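Bredik planner – gallery
11 Jun 2020, posted by Lefteris Michailidis

Quick dump from the Hekudmont bench, more when I get time. Bredik is our task planner plus the motion layer under it. Job right now is CPU into socket on an old desktop tower, case on its side, part picked out of the printed fixture. Perception finds the socket, planner picks an approach, controller does the last bit on force. Mahnaz Ebrahimi wrote the perception side, blame me for the rest.
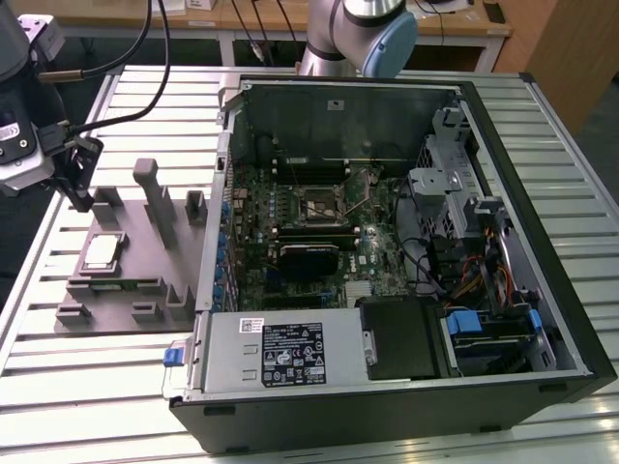 Collision model was the slow part. First version treated the whole case as a solid box, so every plan failed before it started. Now it's a mesh with the walls split out and planning went from 305 ms to 36. Drive cage still gets padded too much imo. Will fix that in the Plutalwood branch, not before.

Joint limits near the elbow also bit us in January – the solver kept flipping configs half way thru a descent. Cost term added, fine since then.

Wrist view is used for the final correction only. Fixed view gets us to about 15 mm and then we switch over. The switch waits for 4 good detections in a row, otherwise it backs off and retries.

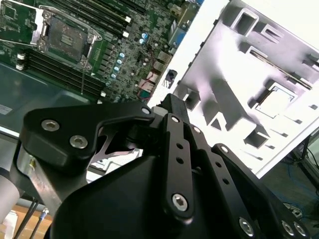
Wrist camera, empty socket and the memory slots either side of it.

Known problem: glare on bare metal messes up edge detection. Mahnaz is trying the exposure code from the De Bruijn repo, no numbers yet. Config files are in the usual folder, pull before you run anyting.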